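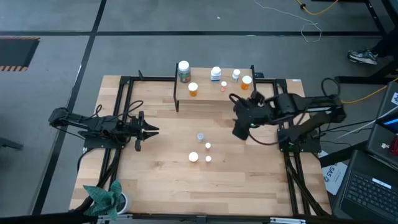
작업대 뒤쪽 선반의 약병들. 초록 라벨이 붙은 통이 제일 키가 크다.

인쇄하기 | 이메일로 보내기

약병을 보러 리히메키(Riihimäki)까지

11월의 핀란드에 간다고 하면 사람들은 오로라 이야기를 꺼낸다. 약병 정리 시설의 공개 행사에 간다고 하면 잠시 말이 없다가 건강은 괜찮으냐고 묻는다. 건강은 괜찮다. 다만 우리 집 부엌 서랍에는 뚜껑과 몸통의 소속이 불분명한 약통이 한가득 들어 있고, 어머니 댁 화장대 위에는 그보다 더 들어 있다. 이 분야에 관심이 생기는 데 특별한 계기가 필요한 형편은 못 된다.

기차로 63분이 걸렸다. 창밖은 출발할 때도 회색이었고 도착할 때도 회색이었으니 풍경에 대해서는 더 쓸 것이 없다. 역에서 나와 진눈깨비를 맞으며 걷다가 길을 한 번 잘못 들어 타이어 가게 마당까지 들어갔고, 개 한 마리의 배웅을 받으며 되돌아 나왔다. 초대장에 실린 약도는 축척이 없는, 말하자면 심경을 그린 그림에 가까웠다.

우른포트(Urnport)는 벽돌 건물 한쪽을 쓰고 있다. 간판은 작고 초인종은 크다. 이곳에서 하는 일은 집에서 쓰는 약 보관 용기와 그것을 늘어놓을 가구를 살펴보는 것이다. 어떤 병이 잡기 쉬운지, 어떤 색이 눈에 들어오는지, 선반 높이는 얼마가 좋은지. 이걸로 한 건물이 돌아가느냐고 물었더니 안내를 맡은 마르쿠스 아흐터베르흐 씨가 "건물의 절반이요"라고 정정해 주었다. 나머지 절반은 카누 창고라고 한다.

커피는 7유로

접수대에서 이름표를 받았다. 내 이름은 세 글자인데 네 글자로 적혀 있었다. 고쳐 달라고 하려다가 뒤에 줄이 길어서 그날 하루는 그 사람으로 살기로 했다. 옆에서 파는 커피는 7유로. 대신 시나몬 번이 딸려 나오는데, 번이 7유로이고 커피가 딸려 나온다고 이해하면 마음이 편하다.

첫 순서는 인사말이었다. 레지널드 보아텡 소장이 나와서 약병의 역사를 짧게 이야기하겠다고 했고, 짧지 않았다. 도기 단지에서 시작해 유리를 거쳐 플라스틱에 이르렀을 때 내 번은 이미 없었다. 그래도 건질 것은 있었다. 그의 말로는 사람들은 약 이름을 읽지 않는다고 한다. "주황색 통, 큰 거." "흰 통에 파란 거." 대개 이런 식으로 부르고, 부부 사이에서는 "그거"로 줄어든다. 우리 집 이야기를 어디서 들었는지 모르겠다.

소장이 자랑스러워하는 소장품은 모두 424점으로, 복도 양쪽 유리장에 들어 있다. 뚜껑만 따로 모은 칸이 있고 설명서가 너무 길어서 병을 세 바퀴 감은 것도 있다. 벨기에에서 온 안약병 앞에서 한 관람객이 아내에게 이거 우리 집에 있는 거 아니냐고 물었고, 아내는 있는데 당신이 버렸다고 답했다. 그 뒤로 두 사람은 유리장을 하나씩 떨어져서 보았다.

104호실

기대했던 곳은 104호실이다. 바닥에는 회색 카펫이 깔려 있고, 짙은 색의 곧은 선이 그것을 큼직하게 나누어 놓았다. 선을 밟아도 되는지 몰라서 나는 잠시 체스 말처럼 움직였다. 나중에 보니 다들 밟고 다녔다.

작업대 상판은 색이 밝은 집성목인데, 줄마다 나뭇결의 농담이 조금씩 달라서 보기에 좋다. 둘레에는 검은 알루미늄 레일을 둘렀다. 부엌 도마를 아주 진지하게 키우면 이렇게 될 것이다. 저쪽 끝에는 검은 금속 기둥이 받치는 작은 나무 선반이 한 단 올라가 있고, 약병들은 거기 모여 있었다. 화장실 수납장보다는 높고 찬장보다는 낮은, 이곳 사람들이 "손이 먼저 가는 높이"라고 부르는 자리라고 한다.

선반 위의 구성은 어느 집에서나 볼 법한 얼굴들이다. 초록 라벨을 두른 투명한 통이 맨 뒤 왼쪽에서 제일 크게 서 있고, 그 앞에는 호박색 처방약 병이 있다. 똑같이 호박색인 병이 앞쪽 오른편 모서리에 하나 더 있어서 식구가 둘 이상인 집의 분위기가 난다. 가운데의 흰 병에는 파란 라벨이 붙었고, 그 옆에는 더 작은 흰 병이 있다. 그리고 분홍빛 도는 주황색의 아주 작은 병 하나. 이런 병은 어느 집에나 꼭 있고, 꼭 그것부터 없어진다.

라벨 담당인 악셀 튀게센 씨는 뚜껑 색에 불만이 많았다. 선반 위의 뚜껑은 하나같이 흰색이다. 그는 위에서 내려다보면 약병이란 결국 흰 동그라미의 모임이라며, 몸통 색에 공을 들여 봐야 서랍에 세워 넣는 순간 다 소용없다고 했다. 나는 집에 돌아가면 서랍부터 열어 보겠다고 약속했다. 그는 그 말을 믿지 않는 눈치였는데, 정리에 관한 약속을 직업적으로 많이 들어 본 사람의 표정이었다.

누가 대안을 물었다. 튀게센 씨는 색깔 뚜껑을 만들어 본 적이 있다고 했다. 플라르켈(Plarkel)이라는 이름까지 붙였고 견본도 꽤 돌렸다. 써 본 사람들은 색이 예쁘다고 좋아하면서 뚜껑을 서로 바꿔 끼웠다. 빨간 뚜껑은 파란 라벨 병으로, 노란 뚜껑은 소금통으로 갔다. 플라르켈은 지금 복도 유리장에 있다.

한데 모아 놓기와 줄 세우기

다음은 배치에 관한 시간이었다. 약학을 공부했고 지금은 이곳에서 보관 방법을 가르치는 키로스 와코 씨가 맡았는데, 이날 들은 말 중에 쓸모로는 으뜸이었다. 그의 주장을 내 식으로 옮기면 이렇다.

병을 선반에 줄 세우는 사람이 있고 식탁 한가운데 모아 두는 사람이 있다. 앞사람은 뒷사람을 게으르다고 여기고, 뒷사람은 앞사람과 결혼한다. 줄을 세우면 뒤의 병이 앞의 병에 가린다. 모아 두면 가리는 것은 마찬가지인데 손이 어느 쪽에서든 들어간다. 그러니 큰 병을 앞에 두는 버릇만 고쳐도 절반은 해결된다고 한다. 매일 쓰는 것은 앞, 어쩌다 쓰는 것은 뒤. 키는 그다음 문제라고 했다.

듣고 나서 상판 위에 모인 네 병을 보니 과연 그랬다. 큼직한 호박색 병이 앞쪽 오른편에 버티고 서서 작은 주황색 병을 반쯤 가리고 있었다. 흰 뚜껑이 넓적해서 빛을 혼자 다 받는다. 가장 얌전한 것은 왼쪽의 투명한 병이고, 눈이 제일 먼저 가는 것은 연어 살 같은 분홍색 병이다. 바닥에 분홍 알약이 몇 알 보인다. 몇 알 남은 약병만큼 처치 곤란한 물건도 드물다. 버리자니 남았고 두자니 모자란다. 우리 집 서랍은 인구의 절대다수가 그런 병이다.

와코 씨에게 이런 병은 어떻게 하느냐고 물었더니, 날짜를 보고 지났으면 약국에 갖다주라고 했다. 다른 병에 합치면 안 되느냐고 뒤에서 누가 물었다. 와코 씨는 안 된다고 했다. 모양이 똑같아도 안 되느냐고 다시 물었다. 와코 씨는 그래서 더 안 된다고, 처음으로 조금 큰 목소리로 말했다. 질문한 사람은 수첩에 무언가를 적더니 두 줄을 그어 지웠다.

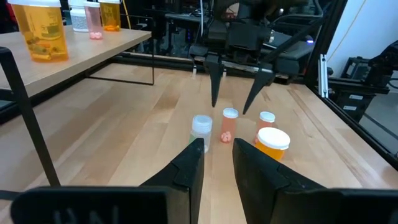
점심, 그리고 이름 없는 수프

점심은 구내식당에서 먹었다. 차림표에는 "수프"라고만 적혀 있었다. 오전 내내 라벨의 중요성에 대해 듣고 온 사람들에게 이것은 일종의 시험이었을지도 모르겠다. 연어가 들어 있었고 맛있었다. 호밀빵은 두 번 가져다 먹어도 아무 말이 없었으나 세 번째에는 식당 직원이 나를 기억했다.

같은 상에 앉은 제일런 페닝턴 씨는 요양 시설에 비품을 대는 일을 한다고 했다. 공개 행사에 올해로 세 번째 왔고, 매번 같은 자리에 앉는다. 내가 좋아진 점이 있느냐고 묻자 그는 한참 생각하다가 의자라고 답했다. 작년 의자는 허리가 아팠단다. 그는 또 병보다 선반이 중요하다고 믿는 사람이어서, 104호실 상판의 모서리와 선반 받침을 유심히 보았노라고, 자기 시설들에도 저렇게 한 단 올린 것을 놓고 싶은데 예산 쓰는 분이 늘 커튼을 먼저 산다고 했다.

오후의 라벨 실습

오후에는 라벨을 직접 써서 병에 붙이는 실습이 있었다. 루르카누스(Lurkanus)라는 라벨지를 한 장씩 나누어 주는데, 붙였다가 떼어도 자국이 남지 않는다는 점이 특징이라고 했다. 내 것은 붙이기 전에도 자국이 남지 않았다. 즉 붙지 않았다. 진행하던 튀게센 씨가 와서 뒷면의 종이를 떼어 주고 갔다.

쓰는 요령은 간단하다. 약 이름은 작게, 무엇에 먹는지는 크게. "무릎" "잠" "봄에 코". 한 노부인은 "에로"라고 크게 적었고 장내가 잠시 술렁였는데, 남편 이름이었다. 나는 연습용 병에 한글로 "어머니 혈압"이라고 적었다. 튀게센 씨가 글자 모양이 좋다며 무슨 뜻이냐고 묻기에 설명해 주었더니 자기 어머니도 혈압이 높다고 했다. 그래서 그 병은 그에게 주고 왔다.

기념품과 돌아오는 길

기념품 가게에는 휴대용 약통과 엽서, 우른포트 로고가 찍힌 면 가방이 있다. 엽서는 소장품 사진인데 병 엽서를 받고 기뻐할 사람을 도무지 떠올리지 못하면서 네 장을 샀다. 약통은 요일이 핀란드어로 찍혀 있어 사지 않았다. 어머니께서 핀란드어를 배우실 것 같지는 않다.

가실 분들을 위해 몇 가지 적어 둔다. 104호실은 점심 전이 한산하다. 외투 보관은 무료이며 번호표를 잃어버리면 외투의 생김새를 영어로 묘사해야 한다. 내 외투는 검은색이었고, 거기 걸린 외투는 모두 검은색이었다. 인사말은 뒷자리에서 들을 것. 타이어 가게가 보이면 왼쪽 길로 다시 나오면 된다. 개는 묶여 있다.

돌아오는 기차에서는 역시 회색 창밖을 보다가 졸았다. 집에 와서는 약속대로 서랍을 열었다. 위에서 내려다보니 튀게센 씨의 말대로 온통 흰 동그라미였고, 그중 하나는 열어 보니 단추가 들어 있었다.

이 글 인쇄하기 | 이메일로 보내기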